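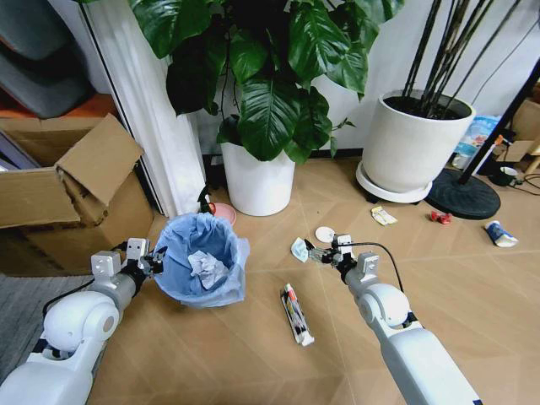 Who decides what runs in a campus paper when the school pays for it?
At Matubbar College the adviser does, on paper. In practice the student editors pick the stories and the adviser reads them the night before print.

Project report, Media and Society, group 4
Written up by Sewwandi Gazi

Topic: press freedom at student papers that get college money. We looked at two papers, the Lallel and the Zemisis Weekly. Lallel prints 4,000 copies an issue, all paid for by the college. Zemisis is online only and lives off ads and a bake sale.

What we did. Read one semester of both. Interviewed 9 people, mostly editors, plus the adviser at Lallel. Two people wanted their names left out so we left all of them out except mine.

Findings, Lallel. Four stories held back during the semester. Two ran later with changes. One was about parking fines, which surprised us. The adviser said legal reasons. The editor said she never saw anything in writing. We asked for the written policy and got a one page sheet with no date on it.

Findings, Zemisis. Nothing held back that we could find. But fewer stories on the administration too, and hardly any with a second source. One writer told us they dont get invited to the briefings. So free to print, less to print.

Also there is the Bumness newsletter, which we dropped. Mostly event listings.

Problems. Started interviews too late, in November, when everyone had finals. The recording of the adviser interview stopped halfway so the second part is from notes. Our survey got too few answers to use and is not in here.

What we would recomend: a written policy, signed by both sides, and a reason given to the writer whenever a story is held. Who hears an appeal we could not agree on. Two of us said the student senate, the other two wanted somebody from outside the college.

Interview notes are in the shared folder, sources on the next page.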